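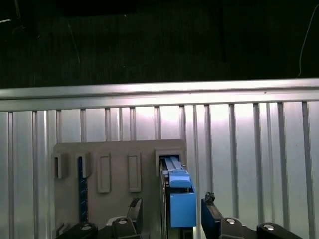
The Case for Drive Rails

Public bodies replace desktop computers too readily. A tower that has slowed down or run short of storage is often written off whole, when the only part in question is the hard disk. It is the view of this office that the disk should be dealt with first, and that the humble plastic rail makes this possible.

A drive held in rails slides into its bay and out again. A drive held by four small screws takes longer, and the screws go missing. When Astham renewed the storage in 200 office machines, Grethe Egilsson's team found the railed cases much the easier to service.
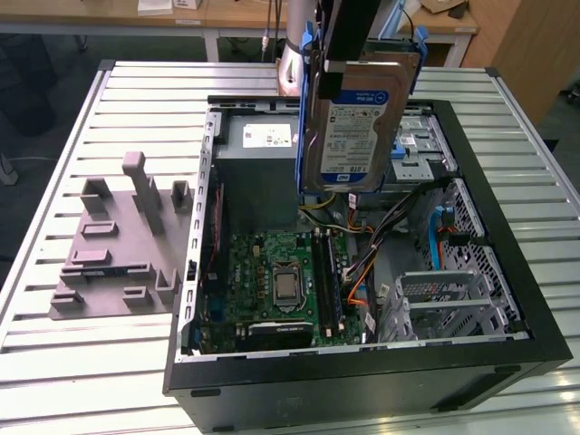 Buyers seldom ask how a case is put together – they ask about speed and price. Tender documents should require rails, spare sets of them, and enough slack in the power and data cables to reach every bay. Leif Toft has objected that such terms narrow the field of suppliers. They may do so a little, and the cost is worth bearing. 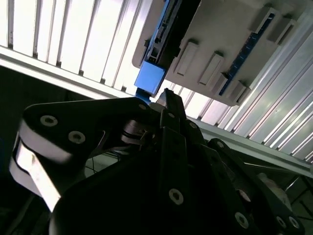

Rails must also be kept. They are commonly thrown out with the old disk, and a replacement set for a discontinued case can be hard to find. Each store room should hold a labelled box for them, sorted by model, and the October stock check should include it.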